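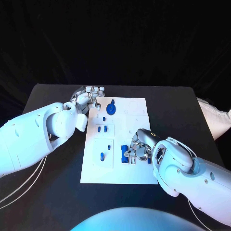 Help wanted: part-time kitchen and counter person at Wandano

Hi there! If you've landed on this page you're probably either a regular wondering why I look so tired, or you're looking for work. If it's the second one, pull up a chair, I have plenty to tell you.

I run Wandano, a small soup and sandwich shop. I opened it with one stockpot, a secondhand slicer and a lot of nerve, and these days we send out 80 lunches on a busy day. My last counter person just left for nursing school (so proud, so sad), and I need someone to take over before the summer crowd shows up.

What you'd be doing

Mornings are prep. You'd be chopping onions, carrots and celery, more than you think one shop could use, and getting the bread order checked in. Our rolls come from Plenero, the bakery two doors down, and they're good people but they do sometimes send us the seeded ones when we asked for plain. So somebody has to look in the bags before the driver leaves!

From eleven on you'd be up front with me, taking orders, ladling, wrapping, wiping, and chatting if the line allows. We have a lot of older customers who like to tell you how the grandkids are doing, and I'd like you to enjoy that, or at least be kind about it. After two it gets quiet and we clean up, label the leftovers and talk about tomorrow's soups. I love hearing ideas. The peanut and sweet potato one on the menu came from a dishwasher I had years ago and it still sells out.

Hours and pay

It's 18 hours a week to start, spread over three days, and we can talk about which three. I pay $18 an hour plus your share of the tips, which get split evenly every night and handed over in cash. You eat lunch free on your shifts and you can take home whatever soup is left in the pot. In August we close for one week and you get paid for it, same as me.

If things go well and you want more hours in the fall, I'll probably have them for you. I can't promise it yet, so please don't quit anything else on my account.

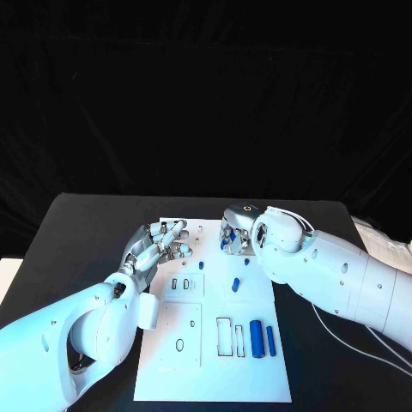
Who I'm hoping for

You don't need restaurant experience. I mean it, I've had people start here who couldn't tell parsley from cilantro and they did great. What I do need is someone who shows up on time and calls me (a real phone call, please) when they can't. You should be okay standing for six hours and lifting a full stockpot with a second person on the other handle. A food handler card is required, but if you don't have one I'll pay for the class and for your time taking it.

Spanish is a big plus, and so is being able to do sums in your head, because our register has moods. You must be 18 or older on account of the slicer.

A few things you should know up front

The kitchen gets hot. The radio is mine until noon and then it's yours. We don't have parking, but the bus stops right across the street, and there's a hook in the back hall if you bike. I'm loud when I'm cheerful and quiet when I'm worried, and if I've gone quiet you're welcome to ask me what's up. I've never yelled at anybody in that kitchen and I won't put up with anybody else doing it either.

How to apply

Stop by the shop between two and four, when I have time to sit down, and ask for the owner. Bring a resume if you have one. If you don't, just write me a few lines about yourself and a job you've done, paid or not. Babysitting counts, and so does running the concession stand at your kid's games. You can also drop your note in the mail slot if you come by after we close.

I'll ask the people I like best to come in for a paid trial shift of three hours, so you can see if you can stand me and I can see how you are with a line. Everybody who applies gets an answer from me, yes or no.

Please get your note to me by May 7, 2022. I'd like you to have a couple of weeks beside me before school lets out and the iced tea season starts!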